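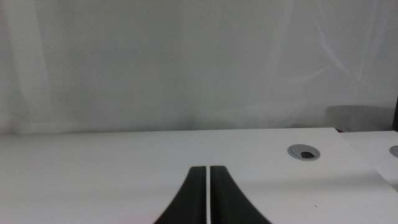 Warkstead cell, notebook entry, February

14:10. Arm 2 stopped itself again in the middle of the sorting run. Same place as before, coming down towards the table on the approach to the pick. Controller says protective stop, force limit on the tool. Tray not touched, pads not marked. Run abandoned, count for the day stuck where it was.

Background for anyone picking this up. The Hotholm script does 600 picks from a tray of small parts and drops them in a bin. Last month it ran through twice without a stop. Since the gripper was changed for the one from Ahonen it has not got to the end once. The stops come at odd points in the count, and until today I had put them down to bad parts standing up in the tray.

I no longer think it is the parts. Took the tray and bin off and ran the approach move on its own over the bare table, gripper open only a slit, which is how the script leaves it between picks. It did 13 descents without complaint and stopped on the next one. There was nothing under the fingers to hit.

Things checked, in the order I did them:

Table height. Measured with the block at the four taught corners. All within a hair of what the script has. The table had been knocked in the past but it is not that this time.

Cable along the forearm. Clipped too tight at the elbow, tight enough to pull when the wrist goes to its far turn. Let out a hand's width and re-clipped. Ran the descents again and got a stop on the ninth. So the cable was wrong and is now right, but it was not the cause, or not all of it.

Tool weight in the controller. This is where I should have started. The payload page still has the old gripper. Old mass, old centre of mass, everything. The Ahonen one is heavier and sits further out from the flange, and the arm has been reading the difference as a push. When it moves slowly it gets away with it. When it brakes at the bottom of the descent the extra shows up as force and on some descents it goes over the limit.

15:25. Weighed the gripper on the parts scale with its bracket and screws. Put the new mass in and ran the built-in estimate for the centre, four poses. The estimate came out sensible. Saved it under a new name so the old one can still be found.

Descents over the bare table with the new figures: did a full set of 600, which took until the tea had gone cold and then a while. No stops. The force trace at the bottom of each descent is now a small bump. Before the change it was a spike, and two of the spikes in the saved log are sitting right under the limit.

Now the part I am less happy about. When I opened the safety page to look at the force limit I found it had been raised from the value on the Stullunham sheet. The sheet is the one taped inside the cabinet door and it is the value we agreed to work to with people standing near the arm. Nothing in the change log. My guess is it was put up when the stops began, to get through a run, and then left. I may even have been in the room. Whoever did it, it means we have been running for some weeks with an arm that would push harder than the sheet allows before giving up, and that was still stopping because the payload was wrong. Two faults partly hiding each other.

Limit put back to the sheet value at 16:50. Checksum of the safety settings copied on to the sheet in pencil next to the old one. Ran a short set of descents at the restored limit with the new payload, no stops. Then leaned on the wrist by hand with the arm at crawl speed to see that it gives up when it should. It did, on both tries. That is a feel check and doesn't count as a measurement. The force gauge is out for calibration and until it is back the cell runs fenced, gate closed, no hand loading while the arm is live. Have put a note on the pendant.

Not done yet:

Full sorting run with real parts. Want the gauge reading first.

Finger closing force. The new gripper has its own setting and I have not compared it with the old one. If it grips harder we will mark the softer parts.

Password on the safety page. It is still the one it came with, so anybody at the pendant can change the limit. Needs changing and the new one written down in the sealed envelope.

Arm 1. Its gripper was changed in the same week. I looked at the payload page on the way out and it also shows the old tool. Powered down and tagged. Will do the weighing and estimate on that one first thing, then check its limit against the sheet.

Gripper change checklist: add a line for payload and a line for the safety checksum, both to be initialled. At present it ends at "tighten screws and test open and close".

17:40. Arm 2 parked, air off, cabinet locked. Logs from before and after the payload change are in the Hotholm folder.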